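Tips for Teaching a Gripper to Tidy a Bedroom

Bedrooms are my favorite place to record hand-guided demos! Everything is soft, nothing is where it was yesterday, and you learn fast which habits help. These are the ones I keep coming back to.

Open the bag first. Roll the rim down or prop it up so both grippers can get over the opening without snagging, and leave the bag on the floor where you can reach it from the bed side.

Start with the easy grabs. Plush toys, bottles and squeezed-out tubes are forgiving, and a beginner can get through 50 clean pickups in an afternoon. Save the clothes pile for when your wrists are warmed up - fleece loves to bring its neighbors along.
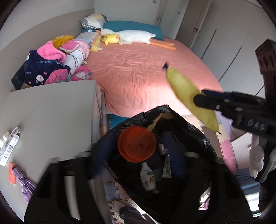 Slow down just before you close the jaws. I used to rush this part, and when I went back through 602 clips from our Lostdale sessions, the quick ones were nearly all misses. A short pause over the object makes a huge difference (and it feels silly for only the first day or so).

Wear thin gloves. You still want to feel the trigger.

Keep your feet planted on the mat and turn from the hips. If you have to step, finish the grab, then step.

Mix things up every 4 takes. Swap the pillows, turn a toy around, drop a shirt somewhere new. Same bed, brand-new problem!

Check your storage before you start - one lost batch in September taught me that.

Last updated November 2019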